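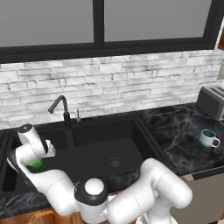

Keeping the Osero Mill Turning
Interview with Normunds Toom, site manager
By Laine Eglītis
2018-05-05

The Osero Mill opens for the season later this month, and Normunds Toom has spent most of the spring under it. When I met him he had just come up from the wheel pit with mud to the elbows, and he asked if we could talk outside so he wouldn't get it on the office chairs.

Toom has managed the mill for 13 years. Before that he repaired farm equipment in Vemeseo, the town at the bottom of the valley, and he says he took the job thinking it would be part-time.

"They wanted somebody who could grease bearings and unlock the door," he said. "There was no tour then. People walked in, looked at the stones, and walked out. If I was there I talked to them."

The mill ground corn and rye for the farms along the creek until the Žukauskas family, the last owners to work it, shut the gates and moved into feed sales. The building sat closed for a long stretch after that. The roof held, mostly. The wheel did not. By the time the site was turned over to the trust that runs it now, the lower part of the wheel was buried in silt and there were trees growing out of the tail race.

"The trees were the worst of it," Toom said. "You can replace wood. Roots get into a stone wall and then you're taking the wall apart."

The wheel

The wheel in place today is new, apart from the shaft and the iron hubs. I asked Toom whether visitors mind.

"Some do. A man told me last summer it was a replica and he wanted to know why he'd paid. I took him down to see the hubs. But he was partly right. A mill wheel was always being replaced. The Žukauskas family went through several of them, and you can read it in their account books, so much for oak, so much for bolts. If you kept the old one you'd have a pile of rot behind a rope."

The account books are in the front room, in a case near the stove. They run from the first year the family owned the place to the week it closed, with one volume missing. Toom has read all of them. He uses them to settle arguments about what went where. The grain chute was rebuilt on the north wall because an entry mentions paying a carpenter to cut a hole there, and when the plaster came off, the patched opening was where the entry said it would be.

He was less happy with the sluice gate. The first replacement was made of softwood to save money and swelled so badly that it couldn't be raised by hand. It was in for one season.

"I said at the time it should be oak," he said. "I'll leave it at that."

The stones

There are two pairs of millstones on the upper floor. One pair runs. The other is taken apart so that visitors can see the grinding faces, with the top stone tipped up in a wooden crane. Toom dresses the working stones himself each winter, recutting the furrows with a hammer-shaped tool called a mill bill. He learned it from Saulius Lapiņa, a retired miller from the next county who came over every January until his knees gave out.

"Saulius would not let me touch the running pair for the first couple of winters. I practiced on a broken one out in the yard. It's still there. Kids sit on it and eat their lunch."

How long does a dressing take?

"Six days if I'm left alone. I'm not left alone."

The meal from the working pair used to be sold in paper bags at the front desk. That stopped when the county asked for a separate packing room, and there is nowhere in the building to put one without cutting into the old walls. For now the meal goes to a man who keeps hogs. Toom would like to sell it again, and there has been talk of using a shed across the lane, but the shed needs a floor and a water line first.

"People ask for it every day," he said. "They watch it come down the chute, it smells good, and then I tell them they can't have any. That's a bad way to end a tour."

Visitors

On a demonstration day the mill can take in 500 people, and that is more than Toom likes. The stairs to the stone floor are steep and narrow, and the floor itself has a posted limit set by the engineer who inspected the beams. Until last year people lined up on the bridge, which held up cars on the lane and led to complaints from the houses farther along.

Babar Magsi, who handles admissions, moved the mill over to timed tickets with a booking system called Fukix. Toom was against it.

"I thought people would drive out here, find out they needed a time, and go home mad," he said. "A few did. Babar holds some tickets back for walk-ups now and it's better. The bridge is clear. I can hear myself talk upstairs."

Magsi joined us for part of the conversation. He said the hardest thing to get across is that the wheel doesn't turn every day. It depends on the creek. In a dry August there may be enough water for a short run in the morning and nothing after lunch, while the pond fills back up.

"I put it on the website, I put it on the ticket, and there's a sign at the parking lot," Magsi said. "They still ask me when I'm going to switch it on."

Both men said the school groups are the easiest visitors. The children want to see the gears move, and the wooden gears are the loudest thing in the building. Toom lets them feed a handful of corn into the hopper and then run downstairs to see it come out as meal.
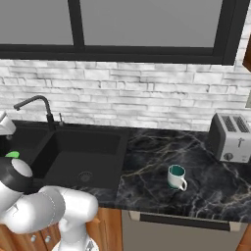
The miller's house

The next large job is the miller's house, which stands uphill from the mill and has never been open to the public. It was lived in long after the mill closed, and it was changed to suit whoever was living there. Darius Lūse, the architect hired to draw up the plans, wants to leave some of those changes alone.

"Darius's view is that a family lived in it, they put in a bathroom, and the bathroom is part of the history," Toom said. "I was for taking it all back to the milling days. We went around on that for most of the winter."

They have settled on a split. The downstairs rooms will be shown as they were in the last years of milling, going by the account books and a handful of photographs lent by the Žukauskas family. The upstairs will stay as it was left. The back porch, which was closed in with plywood at some point, will be opened up again, since the plywood is holding moisture against the sill.

I asked what he expects to find.

"Bad wiring. Newspaper in the walls. I'd like to find the missing account book, but I've been saying that since I got here."

Work on the house will begin once the season is over. The trust has the money for the roof and the foundation and is still raising the rest. Toom would not guess at an opening date and said he had learned not to after the sluice gate.

Water

Before I left, Toom walked me along the race to the dam, a low stone structure with moss down the face. It is the part of the site he worries about most and the part visitors rarely see, as the path stops short of it. Spring floods have pulled stones from the downstream side. He resets them when the water is low enough to stand in.

He showed me a stake he had driven into the bank to mark how far the edge had moved since the fall. It had moved farther than he wanted. He is asking for an engineer to look at it before winter, and he'd rather that money were spent ahead of anything in the house.

"If the dam goes, the pond goes, and then you've got a nice old building with a wheel that doesn't turn," he said. "I can't give a tour of that. Well, I could, but it would be short."

Visiting

The Osero Mill is on the creek road above Vemeseo. Tickets are timed and can be booked ahead, with a small number kept for walk-ups. The stone floor is reached by stairs only. Visitors who can't manage the stairs can see the wheel and the gears from the ground floor and the front room. Dogs are welcome in the yard but not inside the mill. Call the same morning to find out whether there is water enough for grinding.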